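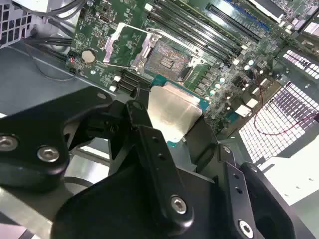
The open socket on a green motherboard, load plate up, with the processor just short of it.

I have been putting off the big computer for a long time. It lives under my desk in the back bedroom, in a gray metal case that weighs more than my dog, and last June it started shutting itself down whenever I asked it to do anything harder than email. I did what any sensible adult would do and bought a fan for the room.

By fall that had stopped working too. So I finally ordered a secondhand processor from Kosesura, a little parts outfit that ships everything in far too much bubble wrap (I am still popping it), and set aside an evening for a job the internet swore would take me 20 minutes.

Reader, it took the evening. I spent most of it on the old cooler. The thermal paste had been in there since I built the thing and had turned into something like gray chewing gum, so the cooler did not want to leave. If you're in the same spot, run the computer for a bit first to warm the paste up, then shut it off, pull the plug and twist the cooler gently from side to side. Don't yank! I yanked on a machine years ago and the chip came up with it, which is a sound I can still hear.

Once the cooler is out of the way you get to the good part. The socket has a metal plate over it, hinged like a tiny window, and a lever that holds it shut. Lift the lever, swing the plate up, take out the old chip, and there are all those contact pins. They're so small and so close together that they look like dark fabric. I had read plenty about how easily they bend, and I still wanted to touch them. You will too. Sit on your hands.

The new chip goes in flat, straight down, held by its edges. Look for the little notches along the sides and the triangle in one corner, and match them to the socket before you get anywhere near it. Then you lower it and let go. There's no pushing and no click, and after a lifetime of snapping things into other things this feels completely wrong. I put mine down, picked it up to check, put it down again and went to make tea.

Closing the lever is the other scary bit. It takes more force than seems decent, and on mine it creaked! My neighbor at Strachan Court, who fixes these for half the building, had warned me about the creak, so I only stopped twice.

For paste I used a tube of Clika that had been in the kitchen drawer with the takeout menus. A blob the size of a pea, right in the middle of the silver lid, then the cooler straight down on top and the screws tightened a little at a time, corner to opposite corner. I wiped the first attempt off with rubbing alcohol and did it over, having made a pea that was more of a grape.

Then the cables, and the fan plug I forgot, and the side panel I put on upside down. When I pressed the power button nothing came up on the screen for long enough that I began composing a speech to my bank. Some computers take a while to sort themselves out the first time after a new chip goes in. Mine was one of those.

It has been on every day since. The whole thing cost me 62 dollars, and I've already used it to sort 2,984 photos that were sitting in a folder called "deal with this." I still need to do something about the dust in the bottom of the case, and there's one screw left over in a saucer by the sink.

More from Letgate Home
The drawer of mystery chargers, sorted at last
My winter without a second monitor
100 small fixes for a room you work in
How to clean a keyboard after soup
Buying used parts: what I ask before I pay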